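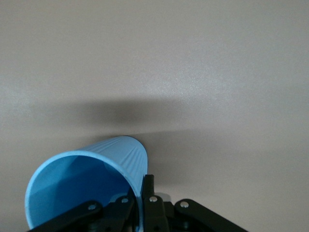
A light blue plastic cup on its side, on a pale tabletop.

Graça Louro has played the double bass for most of her life, but the trio Onik is the first group she leads under her own rules. We met one hour before the soundcheck at Barreto, a small club where the stage is low and the piano is always a little too close to the drums.

"I write very short themes," she tells me. "Sometimes it is only two bars, and Natália must find the rest." Natália Leitão is the pianist of the trio. They studied together, lost contact for years, and met again last November at a concert in Gellis.

The new album, Nilik, was recorded without headphones, all in one room. I asked if this was difficult. "For the engineer, yes," Louro says. "For us it was like a rehearsal – you hear the wood of the bass, you hear the pedal. We kept one take where I come in too early. I like it more now."

The hall in Gellis has 1,199 seats, and Barreto takes 95 people. She prefers the second. "In a big hall I play for the back wall. In the club I can hear somebody put down a glass, and I wait for it."

The trio will play two sets tonight, with the long piece "Salt Road" after the break.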